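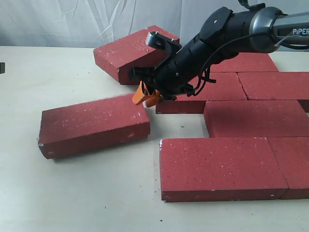

Eight red bricks on the table, one of them tilted

Dear all,

Thank you for the kind notes about the play bricks, they cheered me up no end! Lakmal Jayawardena wrote:

> Are the Fallcombe bricks still fit to use,
> or should we order new ones from Gamage?

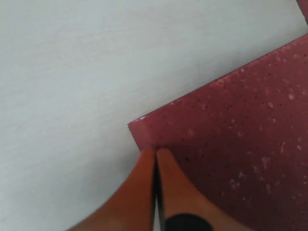 Well, I'd say keep them, Lakmal. The speckled red hides a good deal, and to my mind a few pale nicks at the corners never spoiled anybody's wall (mine at home are far worse).

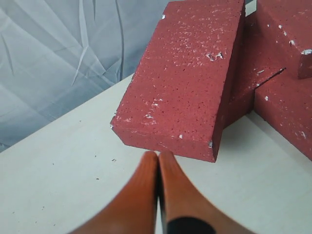

Small white chips on the top and edges

Do write if you'd like to borrow them in May.

Warmly,
Pevport list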